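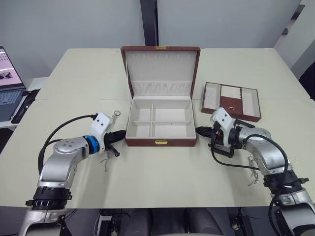
Gripper tips for small household boxes: workshop notes
Rozália Vida, Jullurura

These notes cover bench trials with two-arm setups and lidded boxes: jewelry boxes, sewing boxes, tea caddies. The tasks are to open the lid, place or pick one small item, and close the lid. Cabinet doors and drawers are on a separate page.

Finger shape

Use pointed fingers for anything with compartments. Wide flat pads hold better on a mug or a bottle but hit the partitions before they reach the bottom of a tray. We ran the Stunell flat pads and the Hlongwane pointed fingers on the same arms, 40 tries each, ring pickup only. The pointed set dropped fewer rings. The flat set was faster on the lid.

Pointed fingers mark soft linings. Slip heat-shrink tube over the last 2 cm and replace it when the edge lifts. Electrical tape leaves glue on cream fabric and does not come off with alcohol.

Lids

Approach a lid from both sides at the same height. One-sided lifting twists the hinge on light boxes. A lid that stands up by itself should still be checked by hand before the arms go near it. If it falls shut at a light tap, put a strip of felt in the hinge line.

Small latches are hard for any gripper. Leave them undone for the first session and add them later as a task of their own.

Loose trays

Lift-out trays slide on a smooth table. A square of shelf liner under the tray is enough. Set the tray within reach of one arm only, or the two wrists will meet over it.

Ring rolls grip unevenly when new. Work a ring in and out of each slot by hand before measuring pull force.

Cables

Leave a loop at the wrist large enough for full rotation, then tie the cable to the upper link. Turn the wrist to both limits with the power off and watch the loop. Sirkka Rissanen uses hook-and-loop ties in place of zip ties, as they can be moved when the arm is re-zeroed. We have changed over on all arms.

Controller

The Sondumik controller defaults to 200 for the close speed. For jewelry, 53 is a good starting value. Go lower for thin chains. The setting is lost at restart on the older firmware, so write it on a label on the housing.

Revised 03/04/2019: close speed corrected, felt strip added.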